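This site uses cookies to remember your settings. Accept | Manage preferences

Filed under: Student Work / Work & Technology / Term Reports

The Finishing Room at Manalo: what changes when the sorting goes to a machine

Site visit 9th September. Second visit planned, didn't happen, see end.

Background first. Manalo makes table tops and shelving in Sirville, on the old rail yard side. 31 people on the floor when we visited. They buy boards in, cut, sand, oil, pack. In July they started using an automated handling line for small parts: edge strips, pegs, corner blocks, the stuff that used to be picked out of bins by hand and laid on the tops before glue-up. The line was set up by a firm called Stosberg. On the floor everybody calls it Kilo, that's the name on the control software and it stuck.

Our question was what the people do now that they didn't do before, and what they stopped doing. We did not try to measure whether Kilo is "better". The office gave us a figure of 1,750 parts placed per shift, before July they say it was lower but no one wrote it down in a way we could use. So no before/after comparison in this report. Sorry, we know the outline asked for one.

Method. Six interviews, one group of two and four single. Half a shift of watching. Notes by hand, typed up same night, some gaps where the sander was running and we couldnt hear. Everyone was asked the same opening question (what was your first hour like today) and then we let it go where it went. That was a good question, we'd use it again.

What people did before

Picking and laying. Two people per bench, one reading the sheet and one placing. It was the job new hires got first. Several people said it was dull and two of them said they missed it, sometimes in the same sentence. You could talk while you did it. You also learned the wood that way, which board had a twist in it, which one would drink up oil. Nobody taught this in a class. You stood there for a few months and then you knew.

What people do now

Tending. The word used on the floor is tending and it covers a lot. Loading trays. Clearing jams. Checking the grippers, the pads mostly, they get checked for wear and for anything caught on them. Wiping down. Calling a stop when a piece looks wrong. One tender covers what used to be two benches, so less talk, more walking.

The gripper work is the part we knew least about going in. It's small and fussy. A pad with fluff or torn fibers hanging off it may still pick parts fine all morning, but the tenders don't like it near a surface that's going to be oiled. They want a clean gap and clean edges. So they bend down and look, over and over, and that looking is not on the job sheet anywhere. We asked where the time gets logged. It gets logged as "other".
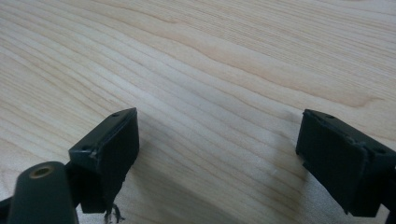
Amnuay Ongart told us the looking is the job now, and that the office counts placed parts and stops but never the stops that didn't need to happen. "If I catch it early there is nothing to write down. So on paper I did nothing." We asked if a line on the log sheet would help. Maybe, was the answer, but then somebody would set a target for it.

We kept coming back to this. It matches what we read in class on invisible work but it was different hearing it next to the bench. The skill moved. Before, it was in knowing the board. Now it's half board, half machine, and only the machine half came with any training (one day, from Stosberg, and a binder).

Pay and grades

Tenders are on the same grade as the old bench job. Four of the six thought it should be higher. One didn't want to talk about it. One said the work is easier on the shoulders and that was worth something. No one was let go in July, but two people who left since then have not been replaced, and people have noticed.

New hires. This is the part we'd look at if we had more time. The bench job was how you got in and how you learned. Now new people start in packing and don't touch an unfinished top for a long while. An older sander asked us who is going to know wood here in ten years. We had no answer and put it down as a finding anyway.

Limits of this report

Small sample. One shift, the day one, nights might be diffrent. Nobody from Stosberg was interviewed, we emailed twice. The second visit got moved and then ran into our deadline. Also one of us has a cousin in packing there, who wasn't interviewed.

Recommendations (we were asked to give some)

- log gripper checks under their own heading, no target
- let new hires spend time at the glue-up bench even if Kilo is running
- ask the tenders before the next change to the line, they said they heard about this one on a Monday and it came that week

Interview sheet and typed notes in the appendix, handed in seperately on paper.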